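Box files, and the cupboard they are supposed to live in

Household paper breeds in the dark. Leave a gas bill alone with a vacuum cleaner warranty and by February you will have a drawer that won't shut. The tips on this page are for people who have already bought the file boxes, felt much better for an evening, and put nothing in them. 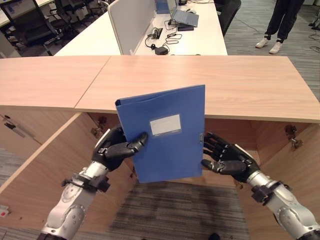
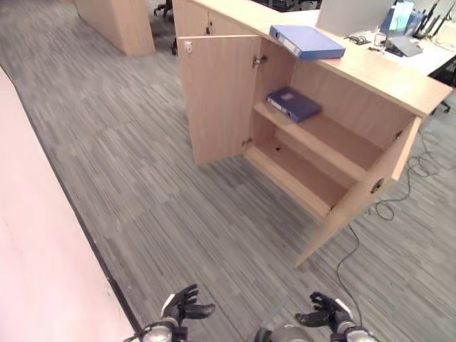 Page last changed: 6 May 2024

Start with the label

A blue box with a blank label is a very good place to lose a passport. Write the label before you put any paper in, while you still believe in the system. Use a soft pencil for the first month. You will change your mind about what "House" means, and pencil forgives you in a way that a marker doesn't.

Keep the words short and dull. "Car." "Taxes." "Doctor." I once had a box called "Important" and another called "To Keep," and I couldn't have told you the difference under oath. "Miscellaneous" is banned in this house, along with its cousin "Various."

If your box has one label on the cover and another on the spine, fill in both. The spine is what you read when the box is on a shelf. The cover is what you read when it has spent three weeks on the counter under a sweater.

Flat or upright

Both work, and people get oddly heated about it. Boxes lying flat suit a low cupboard with one shelf, and they don't fall over when you take one away. The catch is stacking. Two deep is fine. At 4 deep, the one you want is on the bottom, and you will decide the electric company can wait.

Upright boxes are easier to pull out but need company, or they lean. A brick wrapped in an old pillowcase makes a decent bookend and costs nothing if you already own a brick.

Whichever you choose, face the spines toward the door. I mention it only on account of the year I didn't.

Measure the cupboard, then measure it again with the doors on

The opening is smaller than the cupboard. Hinges stick into it, doors don't always swing as far as you'd like, and the shelf is often a thumb's width shallower than the box. My first Olmedo boxes fit beautifully as long as I never closed anything. Take a box you already own, or a cereal box cut to size, and try it in the space before you order a dozen.

If there's a cable hole in the bottom of the cupboard, don't cover it with a box. One day you'll want to run a cord through there, and on that day you will have a bad back.

Doors

A door that drifts open usually wants its hinge screws tightened, a quarter turn at a time. If a screw just spins, take it out, push a wooden toothpick dipped in wood glue into the hole, snap it off level, let it dry overnight and put the screw back. I have done this to every cupboard from the Bidgate place and they have all behaved since.

If the door has a lock, find the key now. Put a spare somewhere other than inside the cupboard. (Yes.)

The one on the counter

Every filing system has a box that lives on top of the cupboard and never inside it. Stop fighting this one. Call it "This Month," let it stay out, and keep it back from the edge where elbows go. When the lid starts to resist, sit down with a cup of something and empty it into the others.

What to throw out

Manuals for things you no longer own. I found one for a Unetti bread machine that left us two kitchens ago, in more than 40 pages, mostly Danish. Takeout menus. Envelopes, all of them, even the nice ones. Anything with your account number on it gets shredded or soaked in a bucket until it turns to porridge.

Tax papers stay until you've checked the rules where you live. Birth certificates and deeds get their own box, and that box doesn't go on the floor of the cupboard if the dishwasher is on the other side of the wall.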